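The Pillent three-drawer cabinet, reviewed by someone who only wanted somewhere to put things

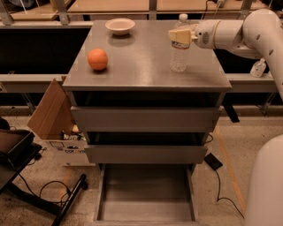
Why I bought it

I have a long history of buying furniture to solve problems that could be solved by throwing things away. The Pillent is the latest. I wanted a small cabinet with drawers, grey if possible, that would stand beside the workbench and look after the tape, the cable ties and the large family of keys that fit nothing.

Wukstead had it in stock, flat-packed, in one colour. They call the colour Harbour Mist. It is grey. I have lived near a harbour and I would have said it was nearer to wet pavement, but I suppose that doesn't sell cabinets.

Delivery and assembly

It came in a single box, on the day they said, left behind the bins by a driver who had clearly weighed up the stairs and made his peace. The instructions are pictures only, featuring a cheerful bald man who never seems to need a third hand. I did. Amancay Gallardo from next door came over to hold the back panel while I swore at it, and pointed out quite early on that I had the runners upside down. I would like it recorded that she was right, as she has asked me to.

Allow an evening. The box says 19 minutes, a figure I can only assume was arrived at by the bald man.

There are two bags of screws that differ by about a hair. Sort them first. The long ones will go into the short holes quite happily and then come out somewhere you don't want them.

The top

The best part of it by a distance. It's a proper thick slab that sticks out a bit over the drawers, so you can get your fingers under the edge when you need to shift the thing, and it doesn't look mean the way thin tops do. It's flat, too. A ball will stay where you leave it, and I have put up with enough shelves where that wasn't so.

The finish has a slight gloss. Put a white bowl on it and you get a faint reflection underneath, and for a moment you feel like the sort of person who owns a nice bowl. The other side of the bargain is fingerprints. Mine is wiped down every couple of days and still has the look of something dusted by the police.

Water bottles are fine on it, and so far so is tea, though I've been using a coaster like a coward.

The drawers

There are three, and I have mixed feelings about all of them.

They run smoothly. The bottom one comes well out towards you, so whatever has migrated to the back can be got at without lying on the floor with a torch. Inside it's a plain tray with raised sides and a flat bottom, no dividers, no felt, nothing to catch crumbs.

It is also shallow. The description on the website says "generous", and I'd love to know who to. Rolls of tape go in lying down. A tin of wood glue doesn't go in at all, lying down or otherwise, and now lives on the windowsill, where it always lived.

Then there's the matter of shutting. There's no catch and no soft close, so the drawers go in as far as you push them and no further. Push like a normal person and you're left with a dark gap above the front. I spent a week thinking I'd built it wrong before I tried a firmer shove. Hafþór Hviid, who has the same one in his hallway, says he closes his with his knee. I have tried this and can recommend it for the lower two only.

Against the Risosbridge

I had the Risosbridge before this, for 11 years, and it's the obvious thing to compare it with. The Risosbridge had deeper drawers and a lock, and it weighed as much as a pony. The top was thin and had bowed by the second winter. If you're storing heavy tools I'd still go that way, if you can find one second-hand. For small stuff the Pillent is pleasanter to use and a great deal easier to move when something rolls behind it.

Ansari do one with four drawers that looks good in the catalogue. I haven't tried it. It's dearer, and I'd only fill the fourth drawer with keys.

Niggles

No handles in the box, and no mention of that on the listing.

The smell. A sort of new-car-and-cardboard affair, mostly gone after a fortnight with the window open.

The spare screw. There is one left over and I don't know where it should have gone. It's in the top drawer.

Would I buy it again?

Yes, with a sigh. Four stars for the top, three for the drawers, and one for the instructions, which I have kept in case Amancay wants to frame them.

Update, February: the middle drawer has started to squeak. A rub of candle wax on the runners sorted it for now. I've still not found the hole for that screw.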